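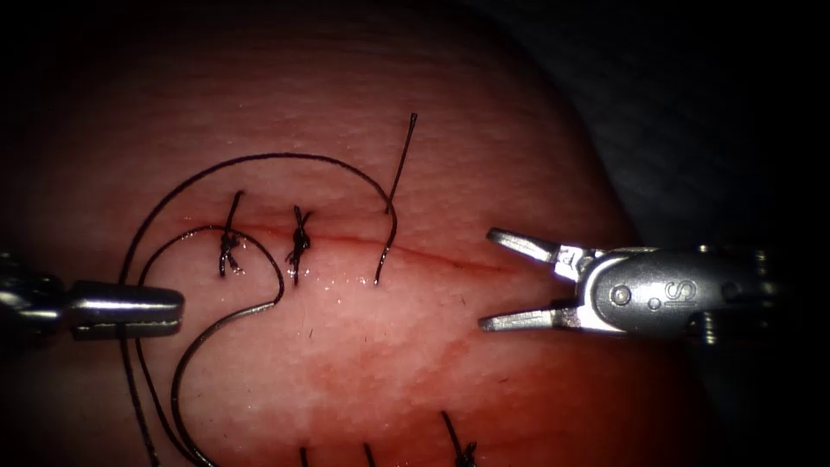
Filed under: Surgical Robotics / Learning from Demonstration / Data

April — Hortensia Ojeda and Ivana Daza, Ellis Laboratory

3. Collecting the demonstrations

3.1 Task and setup

The task is to close a straight cut in a synthetic skin practice pad with interrupted stitches, each tied separately. We picked interrupted stitches over a running stitch so that a bad knot would spoil one episode and leave the others usable. The two arms are driven by a person at a Kedine console. The left arm carries a needle driver and the right arm a grasper, and the roles of the two arms did not change during the study. Video comes from a fixed camera with a light aimed at the middle of the pad. Toward the sides the picture gets dark quickly, and we left it that way after finding that a second lamp put glare on the instrument tips.

An episode is one stitch. It starts when the needle is first picked up and ends when both thread tails have been trimmed. Pads were used for more than one row of stitches, so many episodes begin with earlier work already in view. Figure 3 shows a typical middle stage: two stitches are tied in black thread, and a third has been passed through both edges of the cut but has no knot yet. The ends of another row can be seen at the bottom. We did not mask out finished stitches. A system that has only seen clean pads tends to grab at old tails, and we wanted it to meet them early.

3.2 Operators and sessions

Five operators took part. Two had surgical training and three were engineers who practiced on scrap pads until they could tie ten knots in a row without help. Sessions were kept under an hour. Operators were told to work at a comfortable pace and to carry on after a mistake if the stitch could still be saved. Recoveries of this kind — a dropped tail, a loop that slips off the jaw — are some of the most useful parts of the data, and an early version of our instructions lost them by asking people to stop and restart.

We recorded joint positions, jaw angles, console input and video on one clock. Joint and console signals were stored at their native rate and matched to the nearest video frame during export.

3.3 Labeling and filtering

Each episode was cut into five steps in Clirer: needle pickup, entry, pull-through, knot, trim. One person marked the step boundaries and a second person checked them. Most disagreements were over the line between pull-through and knot. When the operator lays out a long loop of thread before wrapping it on the driver, the loop could belong to either step. We settled on the first moment the thread goes around the jaw. In some views the thread passes so close to the instrument that one still frame does not tell you whether it is wrapped, and the labelers had to step forward and back through the video to decide.

In total we recorded 1,613 episodes. We dropped 274 of them for missing signals, broken thread, or a pad that had shifted in its holder. From what was left, 1,000 were used for training and 203 were set aside for testing. The remainder went to tuning. The split was made by pad, so no pad appears in both training and test.

3.4 Known gaps

All pads came from one supplier, Gilach, and the cuts were straight. Thread color was black throughout, and we expect the thread tracker to do worse on lighter colors. Left-handed operators are not represented. We also have no force readings at the tips. Tension on the thread has to be guessed from how the skin edges move — a weak signal once the cut is nearly closed.

Comments (3)

mtk_lab: Did you try two episodes per stitch, with the knot on its own? We get far more knots per hour that way.

I. Daza: We did for a week. The knots looked fine but the policy had trouble with the starting thread layout, so we went back to whole stitches.

rowan88: Would like to see the dropped episodes released too, even the broken thread ones.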